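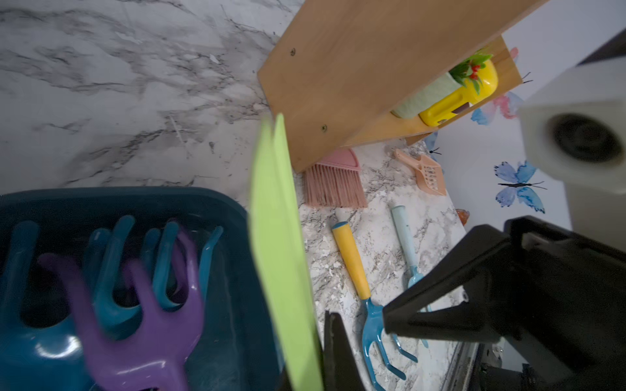
Photo: Bohumila Vrabec / Perside

Perside Two-Arm Teaching Bench

The Perside bench is a complete station for showing a pair of robot arms how to do a job. An operator moves the arms by remote control, the bench records the movements along with the pictures from every camera, and the recordings are saved in a form that can be used for training. It is sold to laboratories, colleges and small firms that want to collect their own demonstrations on their own objects.

The job shown on this page is tidying children's garden tools into a tray. We use it for most of our acceptance runs. Small rakes and forks look simple, but the handles cross over each other, the tines catch, and a tool that has been picked up by the wrong end will not lie flat in the tray. A new operator finds this out within the first few attempts.

What is in the standard bench

Frame in aluminium profile, with a front rail carrying both arms
2 arms, each with a black two-jaw gripper
3 cameras: one at each gripper and one fixed, looking over the tabletop
2 hand controllers with foot pedal (Clolar)
Marble-patterned tabletop
Recording software (Szabo), one licence
Order code 3905

The computer is not included. A list of suitable machines is sent with the quotation, and most customers already own one that will do.

Showing a task by remote control

The operator sits facing the bench with a Clolar controller in each hand. Moving a controller moves the arm on that side, and squeezing the trigger closes the jaws. The foot pedal starts and stops a recording. Press once to start, once to save, and hold it down to throw the attempt away.

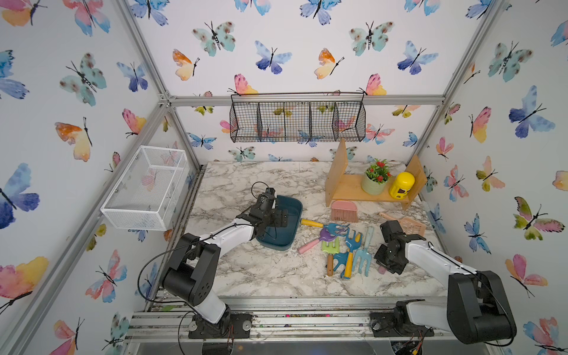 Either arm can be used alone, and for a job like the garden tools many operators begin that way. Lock the other arm from the Szabo screen and park it clear of the work. Once the operator is comfortable, both arms can be used together, one lifting while the other steadies the tray or moves a handle out of the way. Passing a tool from one gripper to the other takes more practice and we suggest leaving it until the second session.

Slow, steady movements record best. If a tool is dropped, pick it up again and carry on — a recovered mistake is often worth keeping. Attempts where the arms have touched each other should be thrown away.

Showing a task by hand

The arms can also be led directly. Press the release button on the shoulder and the motors go slack enough for the arm to be guided from the forearm, while the weight is still held. The grip is set with the thumbwheel on the hand-lead handle, supplied as an extra. Leading by hand suits short movements and fixed positions. For longer jobs with loose objects we recommend the controllers, which keep the operator's hands out of the gripper cameras.

Linings and props

The enclosure can be lined with any ordinary wallpaper. Patterned linings, such as the butterfly paper used here, make it easy to change the background between sets of recordings. Shelves, brushes, baskets and pots can be left in place or moved as you like. The Ratero prop set is sold separately and contains 8 pieces. 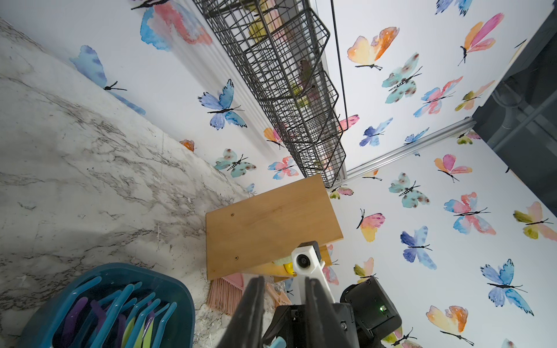
View from a gripper camera, with the tray of tools at lower left.

Care and cleaning

Brush down the tabletop and the grooves of the front rail at the end of each session. Crumbs and bits of plastic collect in the channels and can stop the rail nuts from sliding when you come to move an arm. Wipe the camera lenses with a dry lens cloth only. Check that the cable loops from shoulder to gripper still have slack after any change to the arm positions.

Gripper pads are wearing parts. A spare pair is packed with each bench.

Delivery and training

Benches are delivered assembled, with the arms packed separately. Fitting them takes two people. The price includes a day of operator training at your premises, given by Bohumila Vrabec or one of her team, and the training recordings are left with you. Further days can be booked when ordering or later.

Page last updated 15/04/2025. Prices on request from the Perside sales desk.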